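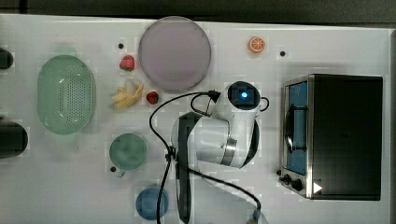

Abb. 4.1: Gelenkarm mit Kameramodul über einer weißen Tischplatte

Lesezeit: 3 Minuten

Kapitel 4
Plattformen und Baureihen im Fahrzeugbau

Die Entwicklung eines Personenkraftwagens beginnt in der Regel mit der Festlegung der Plattform. Unter diesem Begriff werden Bodengruppe, Achsaufnahmen, Lenkung und die Befestigungspunkte des Antriebs zusammengefasst. Radstand und Spurweite können innerhalb bestimmter Grenzen verändert werden, der Abstand zwischen Vorderachse und Pedalerie bleibt dagegen häufig konstant.

Als durchgehendes Beispiel dient in diesem Kapitel die Baureihe Zornora des Herstellers Clurkness. Sie umfasst drei Karosserievarianten, die im Werk Bindholm auf einer gemeinsamen Linie gefertigt werden. Zwischen der kürzesten und der längsten Ausführung liegen 20 Zentimeter Radstand. Der Motor ist bei allen Varianten quer eingebaut, also um 90 Grad zur Fahrtrichtung gedreht.

Abschnitt 4.1 behandelt den Aufbau der Bodengruppe, Abschnitt 4.2 die Zuordnung von Gleichteilen. In Abschnitt 4.3 werden die Kosten eines Modellwechsels berechnet. Vorausgesetzt werden die Grundbegriffe der Fahrwerksgeometrie aus Kapitel 3.

Verwandte Inhalte
Kapitel 3: Achsen und Radaufhängung
Kapitel 5: Karosserie und Leichtbau
Anhang: Datenblatt Zornora Sun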